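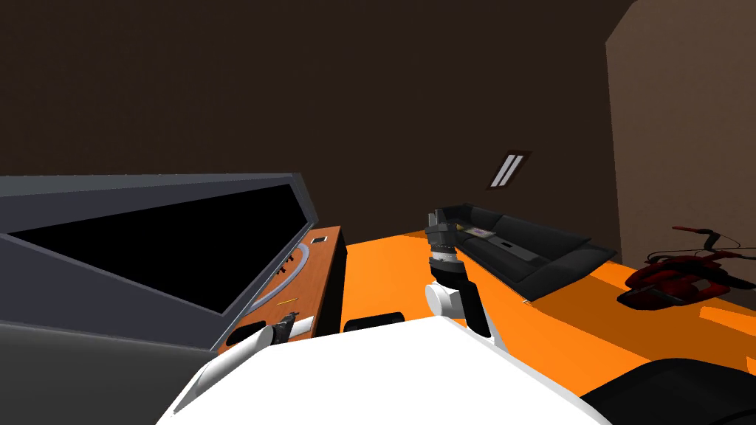 October, 11 at night, still wide awake

What a day! The Lūse runs in simulation and I finally caught the left arm misbehaving in front of me, on a run I was watching, after a whole week of finding nothing but a bad score in the log. I am so happy about a bug. I should go to bed and I won't.

The job is the pencil one. Living room, orange floor, black sofa, the wooden cabinet with all its bits and pieces, and the robot has to go and pick up the yellow pencil. I queued 200 runs over lunch and 72 of them failed, far too many for a job it used to do half asleep. So I made tea and sat down to watch the failed ones from the start, with all the camera views open side by side.

And there it was, on the fourth one. The arm goes in nicely, slows down, and then the wrist swings away by itself and just stays there, fingers open, as if it had arrived. No error, no stop, nothing red on my screen! Step 1197 in the log, and the planner was still cheerfully reporting "on target."

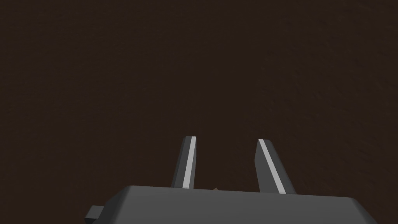
With nothing but brown to look at, the wrist view should make the software give up and back off. We wrote a check for exactly this in the Pladmont days (I remember being very proud of it). I went digging and the check is still in there, only it reads the old camera name, the one from before I tidied everything up in September. So it was getting no picture at all and treating no picture as a good picture. My own tidying! I laughed out loud, then felt a bit sick, because the same file goes onto the real arm at Herken next month, and that one works with people standing close by.

Fixed the name, and then made the check fail hard if it gets nothing. Should have been that way from the beginning. Ran the worst start position again with my nose almost on the monitor.
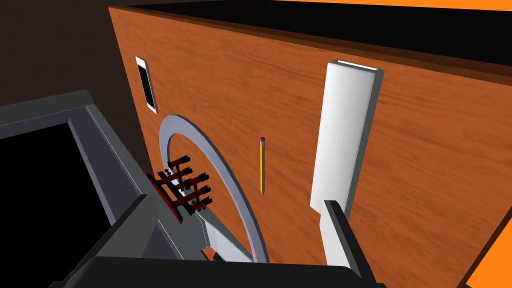
The pencil is such a good test, thin and easy to lose, with the gray ring on one side and the big white bar on the other. I want to keep it in the set forever. I've put another 200 runs on for overnight, same start positions, and left the swing itself alone for now so I can see whether the arm stops when it happens. Why the wrist swings I still don't know. My money is on the joint limits I copied over from Pleveleck, which had a longer forearm, but I said that about the last bug too.

Wrote a note for the Herken folder in capital letters: DO NOT LOAD THE OLD FILE. Tomorrow, before coffee, check the log. Also buy tea.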